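Häufige Fragen zu unseren Nähkursen bei Stillolora

Muss ich schon nähen können?
Nein, überhaupt nicht! In den Grundkurs bei Filipa Macedo kommen viele, die zuletzt in der Schule eine Nadel in der Hand hatten, und das ist völlig in Ordnung. Wer schon geübter ist und sich endlich an Reißverschlüsse oder Kragen wagen möchte, ist im Aufbaukurs bei Wilma Dow besser aufgehoben.

Wie viele sind wir im Kurs?
Höchstens 11 Personen, im Aufbaukurs etwas weniger. So bleibt für alle genug Zeit, auch wenn eine Naht zum dritten Mal aufgetrennt werden will – das kommt bei uns allen vor.

Was soll ich mitbringen?
Stoff nach Wahl (für den Kissenbezug reichen etwa 80 Zentimeter, bitte vorgewaschen), passendes Garn und, wenn vorhanden, die eigene Lieblingsschere. Maschinen, Stecknadeln und Schnittpapier sind da. Wer die eigene Maschine besser kennenlernen möchte, bringt sie gern mit, dann aber bitte samt Fußpedal und Anleitung.

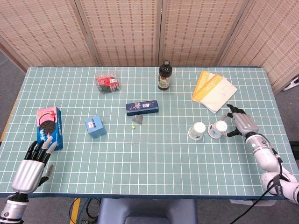 Tisch mit Rasterauflage vor dem Paravent

Gibt es etwas zu essen?
Tee und Kaffee stehen immer bereit, und über Kekse oder einen selbst gebackenen Kuchen freut sich die ganze Runde. Nur beim Zuschneiden bleiben die Tassen bitte auf der Fensterbank.

Ich bin krank geworden. Was nun?
Erst einmal gute Besserung! Schreib uns kurz, dann suchen wir einen Ersatztermin. Bis 4 Tage vor Kursbeginn kannst du kostenlos absagen, danach geben wir deinen Platz gern an jemanden von der Warteliste weiter – klappt das, bekommst du dein Geld ebenfalls zurück.

Kann ich einen Kurs verschenken?
Aber ja. Gutscheine stellt Miroslava Polishchuk aus, auf Wunsch mit ein paar persönlichen Zeilen. Die nächsten freien Plätze haben wir im März.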